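Holztische pflegen: was davon stimmt und was man sich sparen kann

Wer nach Pflegetipps für Tischplatten sucht, findet vor allem Leute, die etwas verkaufen wollen. Mit Walnussöl einreiben, mit schwarzem Tee abwischen, Mayonnaise auf die Wasserränder. Ich habe das meiste davon an alten Brettern ausprobiert und bin nicht überzeugt.

Zuerst die Oberfläche klären: geölt, gewachst oder lackiert? Einen Tropfen Wasser an eine unauffällige Stelle setzen und warten. Zieht er ein und wird das Holz dunkel, ist die Platte offenporig. Steht er nach 7 Minuten noch als Perle da, kann es Lack sein, aber auch frisches Wachs. So eindeutig, wie der Test überall verkauft wird, ist er nicht.

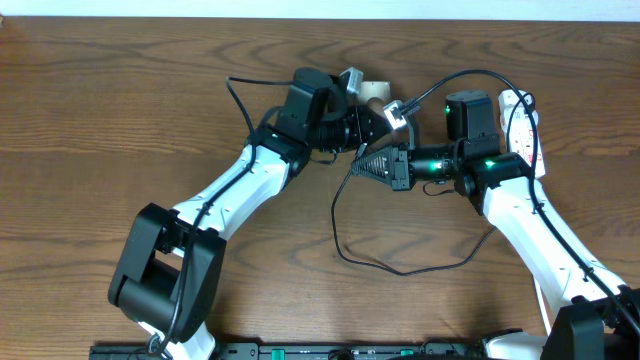
Politur auf Lack halte ich für Geldverschwendung. Die von Plulovano glänzt zwei Tage, danach sieht man jeden Fingerabdruck. Ein feuchtes, gut ausgewrungenes Tuch reicht, immer in Richtung der Maserung, und gleich trocken nachwischen.

Bei geöltem Holz sieht es anders aus. Einmal im Jahr, bei mir im Mai, dünn nachölen. Dünn! Das Hartöl von Schmieder tut, was es soll, das teurere von Dredo auch — einen Unterschied habe ich nicht gesehen. Überschuss abnehmen, sonst klebt die Platte noch wochenlang. Ölgetränkte Lappen ausgebreitet im Freien trocknen lassen, zusammengeknüllt können sie sich selbst entzünden.

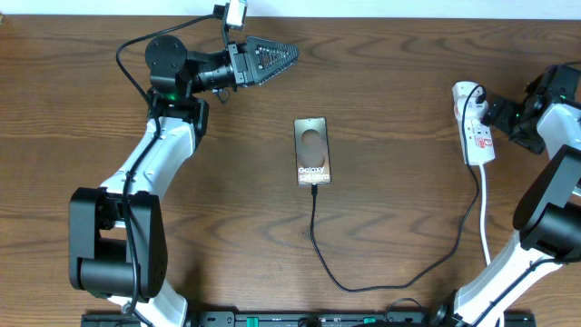 Wasserränder: Auf Wachs hilft manchmal ein lauwarmes Bügeleisen über einem Baumwolltuch. Manchmal. Auf Lack würde ich es lassen.

Kratzer mit einer halben Walnuss auszureiben färbt sie etwas dunkler, weg sind sie damit nicht. Auf geöltem Massivholz lieber schleifen, erst 80er, dann 100er Körnung und danach noch feiner. Bei Furnier Finger weg vom 80er, da ist man schneller durch, als man denkt.
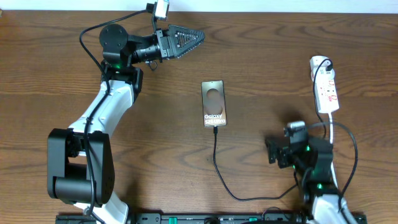
Eine Leserin widerspricht beim Bügeleisen: Bei ihr sei der Rand auf der lackierten Platte nach zwei kurzen Durchgängen verschwunden, man müsse nur die Dampffunktion ausschalten. Mag sein. An meinem eigenen Tisch probiere ich es trotzdem nicht aus.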